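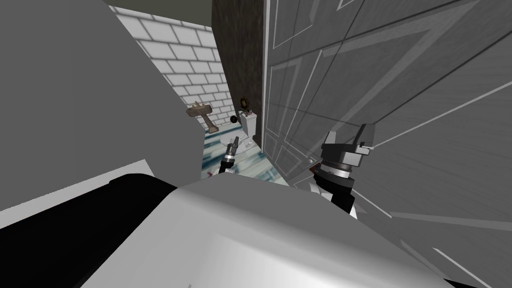 I've had the Fliller simulation kit on my desk since September, and a few people have asked me how to get from a fresh install to a two-armed robot doing something useful in a small room. So this is the walkthrough I wish I'd had. I'm using the bathroom because it's the smallest space in the room pack, and if your setup behaves in there it'll behave in the kitchen too.

You'll need the base kit, the room pack (a separate download, grrr) and a reasonably recent graphics card. My machine is nothing flash and it copes fine.

## Get the room loaded

Open the launcher, pick **New session** and choose the bathroom from the list. The first load took 12 minutes on my computer while it built all the surfaces, so go put the kettle on. After that it's quick.

You get to pick finishes for each surface. I went with white brick for the wall and the blue and teal marbled floor, mostly so I could tell at a glance where one stopped and the other started. The grey panelled door came as the default and I left it alone. It's a big door though! If you start the robot right beside it like I did, it'll take up half your view.

## Drop the robot in

1. Choose the two-arm model from the robot menu.
2. Set the viewpoint to **Onboard**, so you're looking out past the robot's own body.
3. Turn it to face the sink and toilet.
4. Press **Settle** and let the physics calm down before touching anything.

Don't skip step four. I did, and spent an evening convinced I'd wrecked the install.

## Sort out your arms

This is the bit that tripped me up. From the onboard view the two grippers can look like completely different sizes. With my left arm stretched out toward the toilet, its gripper is a tiny thing in the middle of the view, and the right one is up close and enormous. Same gripper settings on both, just different distances. I kept trying to "fix" it in the settings menu before the penny dropped.

Jog each arm on its own first. Keep the speed at 5 until you've got the feel of it, then creep up to 6 if you're impatient. The right arm needs extra care if there's a door behind it, as it's easy to lose track of how much clearance you've got. Swap to the overhead view to check, then swap back.

## Add something to reach for

Open the object tray and drag a few bits in. I've got a glossy black ball between the sink and the toilet, and a clear glassy round thing in front of the bowl. A word on the clear one: it's much harder to judge than the ball, so start with solid dark objects and save the see-through stuff for later.

If an object is hanging in mid-air, check its **Gravity** box in the side panel. Mine came unticked on a couple of items.

## When it misbehaves

- **Arm won't move:** you've probably still got the other arm selected. The highlight colour is very faint.
- **Jerky picture:** turn off soft shadows. I gained 26 frames a second doing that.
- **Textures look smeary:** delete the cache folder and reload the room. Uldis Kivi on the Purkeldale forum put me onto this one, cheers mate.

## Is it worth the money?

For the base kit, yes. The arms are pleasant to drive and the rooms have enough clutter to be a decent test. The room pack I'm less sure about - the menus are a mess, and I reckon the bathroom should've been included from the start. The manual is thin on anything to do with viewpoints as well.

I haven't tried the drawer and cupboard exercises yet. They're next on my list once I can get the left arm back from the toilet without clipping the sink.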